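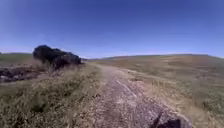
# How to work out whether a robot can take over a track check

Last updated Saturday, May 4, 2019

Walking or driving a farm track to see what state it's in is a chore like any other. It comes up every week and takes someone away from other work. People ask me whether a machine can do it yet. My answer is partly, and you can find out which part on your own track in a morning.

You need a wheeled robot that can follow a stored route, a notebook, a tape measure, and a second person. I use a Gureo, the older model with 4 wheels. The steps are the same for other makes.

## 1. Write the chore down first

List what a person does on the check. Ours at Olivares looked like this:

- look for washouts and new ruts
- move stones out of the wheel line
- check that grass hasn't closed in on the verges
- report anything that needs a shovel or a load of gravel

Mark each line "look" or "do." Robots in our price range can handle a fair amount of looking. They can't do much of the doing.

## 2. Walk the route

Go on foot before you send anything. Write down these things:

- **Loose stone.** Small stones are fine at walking pace. Slow down on any climb.
- **Ruts that cross the track at an angle.** These are worse than ruts that run straight, as one wheel drops in and the robot turns with it.
- **Rises.** If you can't see past the top, neither can the robot.
- **Soft edges.** Long grass on a verge can hide a hole or a ditch.

## 3. Drive it once by hand

Keep to walking speed and stay within a few steps of the stop button. Drive the line you want it to repeat. If a pale band of rock or dust runs down the middle of your track, pick one side of it and stay there. Lautaro Figueroa did our first drive and switched sides twice, and the stored route had a wobble in it until we recorded it again.

Save the route when you're done. Give it a name that includes the direction.

## 4. Run a short section alone

Start with 100 meters. One person walks behind and one waits at the far end. Don't pick up stones ahead of it, or you'll learn nothing.

Note each stop and the cause. On our gravel most stops came from tall grass leaning into the track. The robot reads a grass stem as something solid and waits for it to move. You can lower that setting, but then it will also push into thin shrubs.

## 5. Compare reports

Have someone walk the same section without seeing the robot's pictures. Akosua Laryea did this for us in February. She found every rut the robot found, plus 2 it had passed straight over. She had also kicked the bigger stones aside as she went, so that job was already done.

## 6. Decide

Let the robot do the looking if:

- it finishes the full route three times in a row without help
- its pictures show ruts clearly at noon, when shadows are short
- you have a way to fetch it when it gets stuck

Keep the doing for a person with a shovel. We now send the robot out on weekdays and walk the track ourselves after heavy rain.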